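Clerport Boards > Heart & Rhythm > Meds and side effects

Beta blocker and cold hands - switch or wait it out?

drekell_dan
March 7, 2020
Started a beta blocker in January after a run of skipped beats. Palpitations way down, great. But my hands are freezing, feet too, and the stairs at work wipe me out. Resting pulse used to be 71, now mid 50s. Doc says give it time. Anyone been thru this? Did it pass?

hiltberg_mom
Mine passed. Took 11 weeks tho. Gloves in the house, not kidding. Ask if yours is the selective kind - the older ones hit beta-2 as well and that can make cold fingers worse.

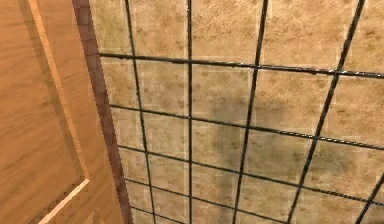 Also don't just stop it because you're annoyed. Stopping cold can send your heart rate way up. Taper with the doctor, always.

BravoRunner
Disagree on waiting it out. I waited, felt like a wet sock all winter, finally switched and was fine in a week. If you can't climb stairs thats worth a call now. Not at the next checkup.

hiltberg_mom
He said wiped out, not can't climb. Different thing. First couple months are rough for a lot of people.

BravoRunner
Sure but he's past the first couple months already?? January to now.

drekell_dan
Started late January so no, not quite. 37 days. Dose went up once, forgot to say that. Felt worse after.

Nkrumah Osei
Retired pharmacist, not your pharmacist. The dose bump matters, tell them the date it changed. Write down pulse and blood pressure morning and night for 2 weeks, sitting, same arm. Doctors can do something with numbers, "tired" is harder. Dizzy, fainting or short of breath - call same day. Wheezing too, esp if you ever had asthma.

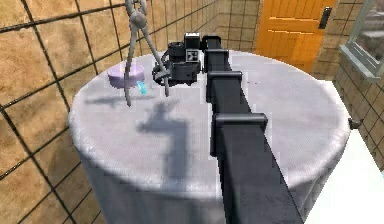
Round table with the pale cloth on, tiled room

Selective ones lose some of that selectivity as the dose goes up, btw. So both of you are partly right.

BravoRunner
ok fair. Still say call Monday.

drekell_dan
Will call. Cuff is coming tomorow. Does coffee before the reading matter?

hiltberg_mom
Yes. Wait half an hour. And pee first, seriously.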